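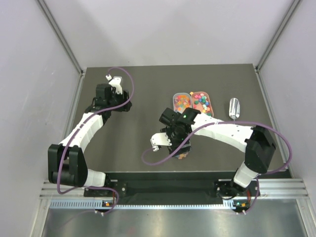
Second-hand reach truck battery goes flat before the end of the shift

Posted by Ifeoma Ezeani, 2 Sep 2026

We bought a used electric reach truck in May for our packing warehouse. It's a Dramby, 48 volt, with a lead-acid battery of 497 Ah according to the plate. The dealer said the battery had been tested and was good for a full shift. For the first few weeks it was fine. Now it drops to the last bar after four hours or so and the lift cuts out, which I understand is the controller protecting the battery.

We charge it every night on the charger that came with it, a Zamel. The charger shows a green light in the morning. I have topped up the water twice. One of the drivers also plugs it in over lunch for half an hour, which gets us through the afternoon but I have been told this is bad for it.

Is the battery finished, or is there something I should check before I spend money? The dealer has offered a reconditioned one but wants the old one back in part exchange, and I don't want to hand over a battery that only needs a bit of work.

Kelechi Afolabi

Don't agree to the swap yet. Check these first. You need a hydrometer, a multimeter, goggles, gloves and an apron.

Charger setting

Look at the plate on the charger and compare it with the one on the battery. The voltage must match and the charging current should suit the Ah rating. Dealers often send out whatever charger is on the shelf. If it is too small, the battery may never get a full charge overnight, and some older chargers work on a timer and go green regardless.

Water

Top up after charging, with deionised water only. If you fill before charging, the acid can spill over the top and you lose strength every time. You didn't say which way round you do it.
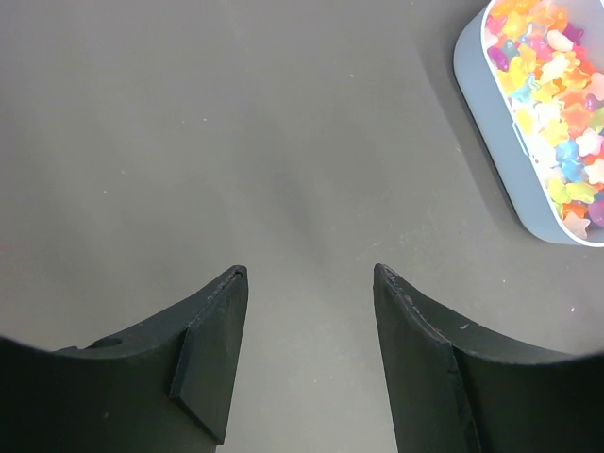 Cell readings

Charge fully, leave it to stand for a couple of hours, then take a hydrometer reading from every cell and write them down. A healthy cell should read somewhere near 1.28, but go by the maker's sheet if you can get one. If all the cells are low by a similar amount, suspect the charger or ask for an equalising charge. If one or two are well below the rest, those cells are failing. Single cells can be replaced — I had two done on a Sterkora truck and it ran another 18 months.

Cables and connectors

Feel for stiff or swollen cable near the terminals and look for green or white crust. Check the pins in the charging plug for burn marks. A bad joint there wastes charge and can get hot enough to melt the housing.

As for the lunch charging, stop it if you can. Lead-acid lasts longer on one full charge a day, unless the battery and charger are made for opportunity charging.

Zulmira Tavares

Had the same with ours. It was the battery. Get a new one, second-hand ones are always a gamble.

Mylene Mercado

I agree with most of what Kelechi wrote. I would add a proper discharge test. A battery service firm will put a load on it and tell you what capacity is left. Ours came back at 67 per cent and we replaced it, as the usual cut-off is 80.

Also find the date code stamped on the terminal or the side of a cell. If it's more than 7 years old I wouldn't pay for new cells.

Ask the dealer for the test sheet from when they sold it to you. If they can't produce one, push for the replacement at a lower price and get the warranty in writing. And check the weight of any replacement against the truck's data plate — the battery is part of the counterbalance and a lighter one is not safe.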